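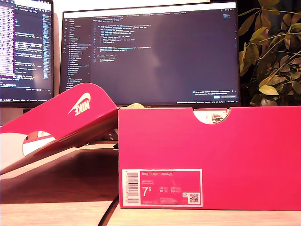 A shoebox with a hinged lid, open on the desk in front of the editor.

Budget for the odd boxes first

Most equipment plans for a packing or returns bench start with the arm. Someone fixes on a payload and a reach, asks for three quotes, and picks the middle one. The gripper is added as a line underneath, and everything else goes into a row called integration, which is given whatever money is left. I have reviewed a fair number of these plans and written several bad ones myself. My view is that the order should be reversed. The objects should be costed first, then the labour of making the machine cope with them, and the arm last.

Take a shoebox, since anyone who handles returned footwear will meet a great many. On a drawing it is a cuboid with a length, a width and a height. On the bench it is a cuboid with a lid on a hinge, and the lid tilts back and takes up desk space the drawing never gave it. With the lid open, the reach over the box changes, and so does the view from any fixed camera on that side. There is a rounded cutout in the lid and a semicircular notch in the front face. Both are useful to a person with fingers. To a suction cup they are places where it will not seal.

Then there is the product label. On this box it sits low on the front face, at the left, with a barcode down one side and a small square QR code near the opposite corner. The size is printed very large, 7.5, with the UK, CM, BR and EUR conversions in tiny text beside it. A reader that has to confirm the size has a choice between the big numeral, the small conversions and the codes, and each choice implies a different lens, a different light and a different price. I would read a code and ignore the print. That is a decision for the planning stage, and it ought to be written down before anybody orders a camera.

The contents are harder again. A shoe in tissue paper is soft in some places and firm in others, and the paper can move independently of what it covers. If the task includes checking that a pair is present, the paper must be moved. If it does not, the plan should say so plainly, because the person reading it upstairs will assume that it does.

None of these points needs an expensive arm. They need hours. In the Skestard returns plan, which I was asked to look at before it went for approval, the requested allowance for fitting and programming was 107 hours. The work list attached to it came to 2652. The gap was not fraud or foolishness. The smaller number covered closed boxes of one size, presented label outwards, and the larger one covered what came through the door. Both figures were on paper, in different files, and the form had room for only one of them.

Hakim Saragih, who ran the bench trials on that plan, put his case to me in a way I have since borrowed. He said the first box takes a week and the second kind of box takes another week, and people budget as if the second were free. His own sheet listed 7 types of packaging, and 6 of them had some feature the supplier's demonstration had left out: a hinge, a hole, a glossy face, a sleeve. He wanted each one given its own row. I think he was right, and the finance objection that this makes the form too long does not seem to me a serious one.

The usual reply is that a better gripper will absorb the variation. Sometimes it will. Pelupessy, who supplied the tooling for the trials, offered a two-mode unit with suction and fingers, and it did handle both open and closed lids. It also doubled the number of states the program had to know about. A gripper with two modes needs a rule for choosing between them, another for when the choice was wrong, and someone to test both. The purchase price was on the quote. The rules were not on anyone's quote.

The second reply is that the product can be made to suit the machine. Ask for closed lids, taped, label up. I have no quarrel with this where it can be done, and it is often the cheapest item in the whole plan. But it has to be costed as well. If a person closes and turns each box before the arm sees it, that person's time belongs in the comparison. At Maltasska the saving claimed for the cell left out the post of the operator who squared up the boxes, and the payback period was wrong from the first month.

A third reply, which I hear more from software people, is that it can all be sorted out in code later. Code is where most of it does end up. It is written at a desk, with the box next to the keyboard and the editor open, and it is slow work that a plan should name as work. Calling it integration hides who does it and for how long. When the money runs short in July it is the first thing cut, as it looks like overhead.

What I would put on the form is modest. One row for each type of packaging, with a sample box kept and numbered. For each row, the state it arrives in, the face that must be read, and the faces that can be gripped. Hours for each row, signed by whoever will do them. Then the gripper, then the camera and lights, then the arm. Rinder have used a sheet of this kind for their last two cells, and in both cases the arm they bought was smaller than the one they had first asked for. The hours went up. The sheet runs to four pages, and the sample boxes fill a shelf by the stores door.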